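Notes on Reprinted Television T-Shirts

23 November 2023

This site has recorded its purchases of science fiction apparel for 9 years, and the present entry concerns the reissued shirts from the space serial Clista. The Robichaud print shop reopened orders in October with a run of 811 shirts, each bearing the crest of the freighter Illano.
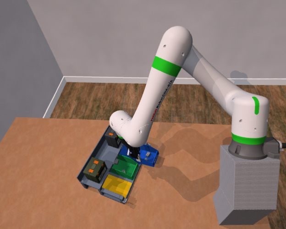
The fabric is 100 percent cotton and heavier than that of the first edition. Sizing remains generous – readers between two sizes are advised to select the smaller. The crest is printed in two colors, and the lettering beneath it has been corrected to match the title sequence.

The Plukon design, a parody of a travel poster, was not reissued. Requests for its return may be sent to the shop through its order page. The navy shirt is sold out in medium.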